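Stellum Grasp 2 review: good planner, cranky logs

Last updated November 2, 2023
14 comments | 31 shares

Quick one, writing this between runs. Been using Stellum Grasp 2 on the bench arm since February and people keep asking if it's worth moving over from whatever they have. Short version: yes if you do tabletop picking, wait if you need anything with moving targets. Long version follows, in no great order.

What it is. Perception and planning in one package. Takes the wrist camera stream, makes a list of grasp candidates, scores them, hands the best to the planner, planner hands a trajectory to your controller. You can swap any stage. In practice I swapped one (the scorer) and regretted it and swapped back.

Install. Painless on a clean machine. Not painless on mine. It wants its own Python and gets upset if it finds another one first. Lost an afternoon to that. The error says "camera model missing" and has nothing to do with the camera. Fix is in the Samdale forum, third page of a thread about something else, posted by Katsuhiko Tanabe, who seems to answer everything over there. Thank you. Put it in the manual please.

Calibration. Best part of the whole thing. The hand-eye routine picks its own poses, tells you when it has enough, and stops. The old one (I was on Mao before this) made you choose poses by hand and then gave you a residual with no hint which pose was the bad one. Stellum shows the bad ones in orange and lets you drop them. I did it twice, got close to the same answer both times, moved on with my life.

One gripe, it saves calibration per session unless you tick a box. The box is on a different tab. Tick the box.

Perception. Mostly good. You get a mask view that overlays what it thinks is object, what it thinks is table, and what it's ignoring. I leave that open all day. Default confidence threshold is too low for a close camera, you get phantom candidates all over. Raised it and most of them went away. Glossy stuff is still hit and miss, clear plastic is a miss.
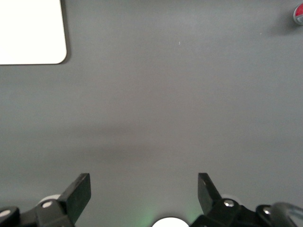 The self-mask is where I spent most of my time, and it's the feature I'd pay for on its own. You give it your gripper model, it renders the fingers into the camera view at the current opening and cuts them out of the segmentation. With Mao I had one fixed mask drawn for the closed position, so every time the fingers opened the pads turned into two lovely graspable black objects. The view you want to tune on is a dull one with the fingers wide open, pads down low on either side, plain gray tabletop in the gap. Nothing to grab in there, so any candidate between the pads is a false one. Soft shadows are the other test, like the dark band across the table just ahead of the gripper. Stellum has a slider called shadow tolerance, and it works, but go gently. Too high and it starts eating thin dark parts. Also watch the light down at the bottom center, there's a green tint on the table beside the white disk and the color-based table fit does not love that. I switched the fit to depth plus edges and turned color way down. Screw heads and the cable over on the right need padding round the mask too, the model you load usually has neither the shine nor the cable in it. 10 pixels did it for me. The docs suggest 2, which is optimistic.

Partial objects. Anything that runs out of the camera view gets flagged "incomplete" and scored down but not thrown away. I like this a lot. You can have the arm take a second look before it commits, one checkbox, adds a bit of time. Without the second look it will happily plan on a corner and guess the rest. Its guesses are confident. Use the checkbox.

Planner. Fast, smooth, kind of boring, which I mean as praise. Default timeout is 200 ms and I've left it there. When it fails it fails cleanly and says which constraint killed it. Joint limit, collision, whatever. Sometimes it takes a weird long way around when there's a short path sitting right there, always with the wrist near its limit. Setting a preferred wrist range in the config helps. It's an undocumented key — look in the sample files.

Control side. Not much to say. It streams setpoints, my controller eats them. The speed ramp near contact is nice and soft. No force feedback into the planner yet, been "planned" for a while now.

Replay tool. Great idea, half done. Every attempt is stored with camera view, masks, candidates, scores and the path, and you can scrub through and rerun any stage with new settings. That alone caught two bugs in my own code. But search is awful. I have 2,216 attempts stored and the only way to filter is by outcome or by date, no tags, no notes. And teh list reloads from the top whenever you delete something. Wanham's viewer opens the same files and has proper filters so I use that for looking back and Stellum for rerunning. Silly that it takes two programs.

Logs. Ugh. Over half of what it writes is heartbeat lines. You can turn them off but the setting resets on update. Warnings and info look the same. Wrote a little script to strip it, ask in the comments if you want it.

Support. Slow but real people. One ticket answered well, one still open, it's about the per-session calibration thing.

Things I havent tried: two arms, suction, the conveyor add-on. Don't ask me about those.

Would I buy it again, yes. The self-mask and the calibration cover most of what used to eat my week. If your targets hold still and your camera is on the wrist it's an easy pick. If you're on Mao and happy with your masks, maybe hold off till they sort the logs and the search. Four out of five. Will update when the next release lands and I've rerun the old attempts through it.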